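Larnmont Program for Assisted Handling
Interim Progress Report, Second Reporting Period
Submitted April 29, 2022

1. Purpose of this report

This report covers the second period of the Nurmi project, funded under the Larnmont program and carried out by Tresix. It describes the demonstration data collected in simulation, the changes made to the collection procedure, and the work planned through October. Spending is reported separately in the financial annex.

2. Summary of status

The project remains on schedule for its main deliverable, a set of demonstrations suitable for training the Eta grasping policy on household objects. At the close of the period the collection contained 964 accepted episodes. The target for the full project has not changed. One milestone, the first transfer of the policy to the physical arm, has been moved to the next period at the request of the laboratory, and the funder was notified at the time.

3. Collection procedure

Episodes are recorded by trained operators who control the simulated arm from a desk station. Each episode begins with the arm in a randomized start position and ends when the operator marks the attempt as complete or abandoned. Abandoned attempts are kept in a separate folder and are not included in the total given above.

During the first period, operators selected their own objects from the library. This produced an uneven collection, with a large number of cups and boxes and very few items of irregular shape. Objects are now assigned by the scheduling tool, which draws from the full library and limits any single object to 100 episodes. Operators reported that the assigned order was slower at first. Session output returned to its earlier level within three weeks.

The review step was also revised. Every episode is checked by a second operator before it is accepted. The most common grounds for rejection were contact between the fingers and a neighboring object, and long pauses in the middle of an approach. A short written guide on both points was issued to all operators.

4. Object library and room settings

The library was extended to 200 objects in this period. New entries were chosen for shapes that the first version of the policy handled poorly, including thin discs, items with projecting stems or knobs, and long rounded bodies. Room models were also added, with a wider range of floor and wall finishes, so that the policy does not come to depend on a plain background.

Views from the gripper are stored with every episode along with joint positions and finger opening. These close views have proved the most useful input in early training runs, particularly in the final part of an approach.
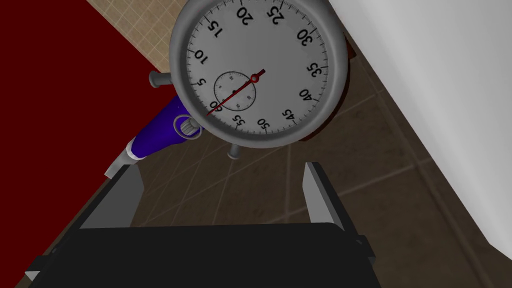
Storage use has grown faster than planned as a result of keeping these views at full resolution. The project team has compared two compressed formats and will adopt one of them before the next collection block. Episodes already accepted will be converted, and the originals will be held until the end of the grant.

5. Issues and corrective action

A fault in the physics settings caused some small objects to slide after release. It affected about 100 episodes, all of which were withdrawn and are being recorded again. The settings file is now locked during collection, and changes require approval from the project lead.

6. Plans for the next period

Collection will continue at the present rate. The team will complete the repeated episodes, retrain the Eta policy on the enlarged set, and begin trials on the physical arm. Results of those trials will be included in the report due in October. No change to the approved budget is requested.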